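Accueil – Nouvelles – Poésie – Archives – Contact

La lecture
Septembre 2022, par Hường Thân

Le festival d'Ulness m'avait promis un public. J'eus la salle des mariages, 81 chaises et, sur l'une d'elles, un monsieur qui attendait la fin de la pluie.

Siriporn Thongsuk lisait avant moi. Elle avait du métier, un châle et un long poème sur la crue de 1923, dont elle imitait les cloches avec la bouche. Le monsieur applaudit à chaque cloche. Entre-temps étaient arrivés cinq lycéens, punis de quelque chose, et leur professeur, qui les comptait toutes les deux strophes.

Je publiais alors chez Griltora, maison si discrète que mon facteur en était le principal lecteur. Mon recueil faisait 48 pages, blanches comprises. J'y tenais beaucoup, aux blanches – un critique avait écrit que c'étaient les plus abouties.

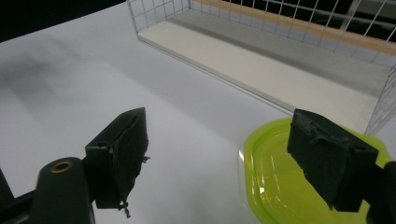

Sur la table blanche.

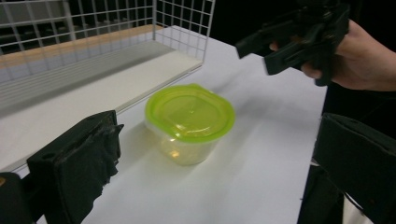 Quand vint mon tour, le micro se mit à capter la radio d'un taxi. Je lus donc mon élégie à ma grand-mère en duo avec un certain Rawat, qu'on réclamait à la gare et qui ne trouvait pas l'entrée du parking. Les lycéens levèrent enfin la tête. À la troisième strophe, ma grand-mère mourait ; Rawat tournait à gauche. Le monsieur se pencha en avant, les mains sur les genoux.

– Il est passé devant, souffla-t-il. C'est derrière la boulangerie.

Je perdis ma ligne et la repris trop haut. Siriporn, au premier rang, hochait la tête avec cette bonté qu'ont les poètes pour les désastres des autres. Je sautai deux pages, puis le passage en alexandrins, et conclus sur un vers qui n'était pas le dernier.

On applaudit beaucoup. Au vin d'honneur, le professeur me serra la main et salua l'audace du dispositif. Elle voulait savoir si Rawat était un hétéronyme. Je répondis que je préférais laisser la question ouverte.

En janvier, une lettre du festival m'invita à revenir. On me proposait le double du cachet, à condition que nous soyons tous les deux disponibles.

Recevez nos nouvelles par courriel : inscrivez-vous à la lettre mensuelle. Ce site utilise des cookies. Accepter – Refuser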